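Ticket 3584
Queue: Fittings and Furnishings
Site: Grelwood, room 29
Subject: Small picture frames will not stay upright on built-in shelving
Priority: Low
Status: Resolved, monitoring

Initial report

Small black frames placed on the white built-in unit in room 29 fall forward or slide flat, usually overnight. Items affected are the small portrait frames with printed inserts. Larger frames on the same shelves stay put. Reporter has tried moving them from the second board to the third with no change. Requests either a fix or confirmation that the frames should be hung instead.

Additional information from reporter: the shelving is the Fotberg unit fitted in April. Frames are Desmet, small size, fold-out back leg, bought as a set. No glass broken so far. One corner is chipped.

Update 1, 9:40 a.m.

Checked the boards with a short level, front to back and side to side. Side to side is fine on all boards. Front to back, the second board drops 2 mm toward the front edge over its full depth. Third board is level within what the tool can show. The slope alone does not explain the report, as frames fell from both boards.

Checked for vibration. The door to room 29 closes hard and the unit is fixed to the same wall. Closing the door with a frame standing on the third board moved the frame forward slightly each time. After repeated closings it went over.

Adjusted the door closer by a quarter turn. Door now latches without the bang.

Update 2, 11:15 a.m.

Looked at the frames themselves. The fold-out leg is hinged at the back panel and held open by friction only. On the frames that fall, the hinge is slack and the leg keeps opening under load until the frame lies back, or folds in if the frame is nudged from behind. On the frames that stay up, the hinge is stiff enough to hold its angle.

The insert also matters more than expected. The sheet with the looping black line print is cut a little small and moves inside the border. Removed the back panel, squared the sheet, and put a piece of thin card behind it. This presses the panel outward and takes up some of the play at the hinge.

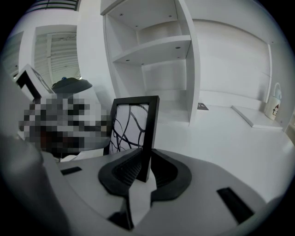 Reporter replied that the same frames had stood on the old Cunus bookcase for a long time without trouble, and asked whether the new boards were simply too smooth. The old shelves had a rougher painted surface, the reply went on, and dusting them was a nuisance, but nothing ever slid. Reporter would prefer not to drill the wall and does not want anything sticky left on the white panels.

Update 3, 1:30 p.m.

Agreed that surface is a factor. Tested with a frame on the bare board and again with a strip of non-slip drawer liner under the bottom edge and the foot of the leg. On the bare board the foot creeps when the door closes. On the liner it does not move. The liner is not adhesive and lifts off clean.

Putty was considered and rejected. It holds well, but it can pull the finish when removed, and the reporter has asked for nothing sticky.

For the slack hinges: bent the metal tab inward with flat pliers, very slightly, and checked the angle after each bend. Do not force it. The tab is thin and one from the same set had already cracked before this ticket was opened – that frame has been set aside for hanging.

Update 4, 3:05 p.m.

Second board corrected. The front supports had not been pushed fully home. Removed the board, reseated the supports, and refitted it. Level now reads flat front to back. The unused screw holes under the boards were left as they are – they have no bearing on the fault and the reporter did not ask for caps.

Steps for anyone with the same fault

1. Level the board front to back before blaming the frame.
2. Close the nearest door a few times and watch the foot of the leg.
3. Open the back panel, square the insert and pack it with thin card.
4. Tighten the hinge tab if the leg swings freely.
5. Cut a strip of liner slightly narrower than the frame so it does not show.

Parts used: drawer liner, one roll, stock item 306. Card from scrap.

Outstanding: replacement leg for the cracked frame. Desmet set is no longer in our supply list, so this may end with a wall hook.

Ticket to stay in monitoring until the reporter confirms that everything is still standing after the next deep clean of the room.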